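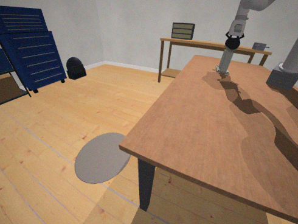 Home | Shop Floor | Opinion | Back Issues | Letters

The arm is fine. Can we talk about the break room?

Posted in June by the Tuesday bench columnist

I've worked second shift at Burkosley for 9 years, most of it fitting small parts at a bench, and for the last few months I've shared the work with a robot arm. Everybody outside the building asks me the same thing - is it going to take your job? Inside the building we mostly argue about who has to stay late when it stops.

I like the arm. I'll say that up front so I don't get letters. My wrists used to ache all the way through Sunday, and now they don't! The work it took over was the worst of what we had, the same pick and the same place, 600 times a shift, and if you miss doing that by hand you are a stranger person than I am (and I collect thermostats).

What I didn't see coming was how the day would change shape. When six of us did that job we stood close enough to talk, and we talked about everything, kids and trucks and whose turn it was to bring the good coffee. Now 2 of us cover the same output and we're at opposite ends of the floor, watching. Watching is tiring in a way I can't explain to my family. You come home having lifted nothing and you're beat.

The other four are still employed, to be fair to management. They got moved over to the Medve line, which pays the same and starts at an hour I wouldn't wish on a rooster. They weren't asked. There was a meeting with a slide about "freeing people up for higher value tasks," and one of the higher value tasks was stacking pallets.

Then there's the training. We got 40 hours from Tetusen, the outfit that set up our cell, and a lot of that was good. We spent a chunk of it in simulation, running practice jobs on a screen, and I'd recommend that to any shop, even for folks who swear they hate computers. You can crash a pretend arm all afternoon and it costs you a red face. I learned more from messing up there than from the whole binder. You also get to look at the job from the robot's side, so you end up staring past a big black gripper at the tabletop and thinking, huh, so that's all it has to go on.

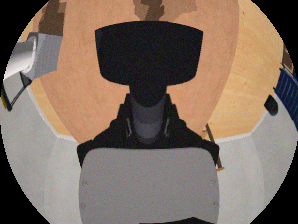
What I'd ask for

Pay, first. If I'm the one who has to know why it stopped, and get it going again, and sign the sheet, then I'm doing a different job from the one on my badge. Our sister plant at Lutuva bumped people a grade when their cells went in. We got a polo shirt. It's a nice shirt, but come on.

Second, ask us where the thing goes before the bolts are in the floor. Ours landed right across the path everybody used to get to the tool crib, and any one of us would have told them so for free.

And please quit scheduling breaks around the machine. We used to all stop together. Now we go one at a time so somebody is always with the arm, and I eat my sandwich across from a vending machine. I'd trade the polo shirt and a good bit more to get that half hour back with people in it.

Reader comments (3)

benchrat: Same deal at my place with the solo breaks. We complained for months and finally got a shared lunch on Fridays. Keep at it.

pallet_jack_ii: Speaking as somebody who got "freed up," the early start is worse than you're making it sound.

Millside: I run a small shop and I put our arm in without asking anyone where. Moved it twice since. Wish I'd read this first.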